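3. Method

3.1 Collection of demonstrations

The Drurkero project set out to establish whether a two-armed system could learn to open a lidded container from demonstrations given by hand. Demonstrations were recorded with a pair of hand-held grippers, so that the operator could carry out the task directly and no robot arm was needed at this stage. Each gripper carries a marker plate from which its position is recovered.

Four members of the group acted as operators: Zahira Siregar, Melati Govindasamy, Ridwan Lumbantobing and Darmawan Entili. Every operator completed a practice period before any recording was kept. The target was 300 demonstrations, of which 100 were to be performed with the jar task and the remainder divided between two simpler lifting tasks.

At the start of each jar demonstration both grippers are held at the near edge of the board facing each other. The operator then steadies the glass with one gripper and works the lid with the other. 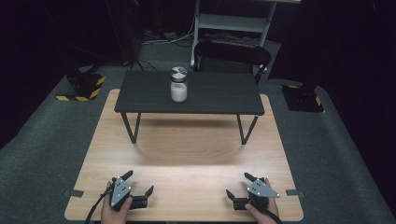 Figure 4. Starting position for the jar task, with the lidded jar on the low table.

Recording was carried out in November, mostly after 4 p.m., when the laboratory was free. Of the 100 jar demonstrations, 80 were accepted for training. The others were rejected at review, in most cases for lost marker tracking when the operator's wrists turned too far inward — a fault which Ms Lumenta had pointed out in her comments on our proposal.

3.2 Limitations

The operators did not all work in the same manner. Two preferred to hold the jar low on the glass and two close to the lid, and the written instructions did not specify either. A further 48 demonstrations using a single agreed grip were therefore added and are reported separately in Section 4.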